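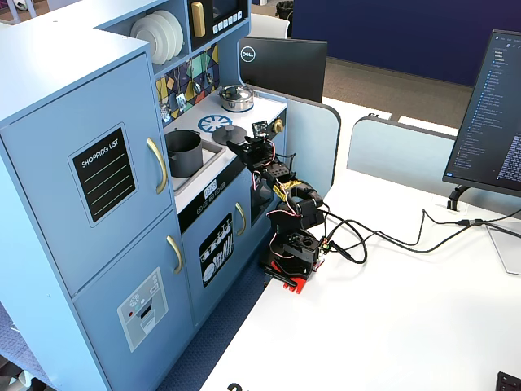 Spielküche in Hellblau mit Einkaufszettel-Tafel an der Kühlschranktür

Mirkar-Spieletag in Pavorley, 5. September 2021

Ich war zum zweiten Mal beim Spieletag von Mirkar, diesmal mit leerem Kofferraum und einer Liste. Auf der Liste standen Ruinen in 28 mm, ein paar Mauerstücke und Bases. Gekauft habe ich am Ende etwas anderes, dazu unten mehr.

Der Einlass begann um zehn. Die Halle liegt hinter dem Bahnhof von Pavorley, Parkplätze gibt es an der Längsseite, und wer nach elf kommt, muss in die Nebenstraße ausweichen. Drinnen waren links die Händler und rechts die Spieltische. Die Gänge waren breiter als beim letzten Mal, dafür fehlten zwei der kleineren Anbieter, die sonst Resinteile verkaufen.

Am längsten stand ich am Tisch von Athanasiadis. Die Firma macht Gelände aus MDF und bedrucktem Karton und zeigte eine Hafenstadt mit Speichern, Kaimauer und einem Kran. Die Häuser werden gesteckt, die Dächer lassen sich abnehmen, die Zwischenböden auch. Bei einem Speicher saß der Zwischenboden stramm, mit Handschuhgriff geht da nichts. Laut Standpersonal wird das Teil bis zur Auslieferung nachgeschnitten. Der Druck auf den Fassaden ist matt und aus Spielentfernung gut, aus der Nähe sieht man an den Ecken die braunen Kanten. Mit einem passenden Filzstift ist das schnell behoben.

Auf der Hafenplatte lief Mustura, ein Skirmish-System für kleine Banden. Rangi Fairweather, von dem die Regeln stammen, leitete die Proberunden selbst. Wir spielten zu viert mit je 1000 Punkten, das ist für einen Einstieg etwas viel. Die Aktivierung läuft über Karten, geschossen wird mit W10, Moraltests gibt es erst ab dem ersten Verlust. Meine Bande kam bis zum Kran und wurde dort von zwei Armbrustschützen aufgehalten. Die Partie dauerte knapp zwei Stunden, inklusive Erklärung. Das Regelheft ist noch ein Entwurf ohne Index, und die Kletterregeln stehen an zwei verschiedenen Stellen.

Mittags gab es Suppe und belegte Brötchen. Danach habe ich mir noch den Bemalwettbewerb angesehen. In der Kategorie Fahrzeuge gewann ein verrosteter Halbkettentransporter, bei den Einzelfiguren eine Piratin auf einem Stück Treibholz.

Mitgenommen habe ich zwei Speicher, die Kaimauer und einen Beutel Fässer. Die Ruinen gab es nur fertig bemalt, und das war mir zu teuer. Der Hafenkran soll im Juni einzeln erscheinen.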